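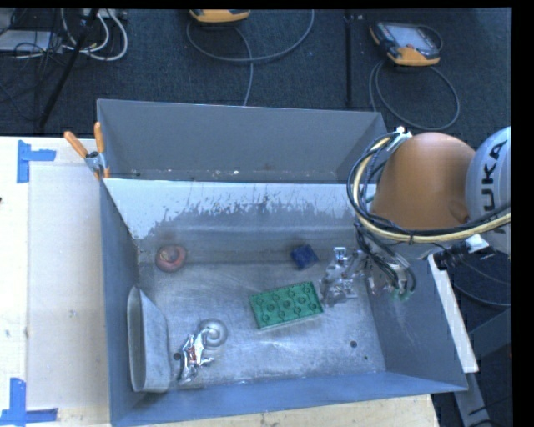
4.3 Visitor Demonstration (Bin Picking)

Read this section before the doors open, since you will not read it after. The demonstration runs 64 picks and then stops itself, usually mid-sentence for whoever is presenting. Start with the green toy brick near the middle of the bin, which flatters everyone. Leave the shiny see-through packages for visitors who have asked about accuracy.

1. Check that the clamp on the rear corner is tight.
2. Load program 363 on the Hallomon controller.
3. Ask visitors to step back. Ask again.
4. Press Start and keep one hand near the stop button.

NOTE: Children will want to add their own objects to the bin. So will Imad Nseir.

CAUTION: Never reach into the bin while the arm is enabled, even to help it.

If the arm halts with error 72, see section 6.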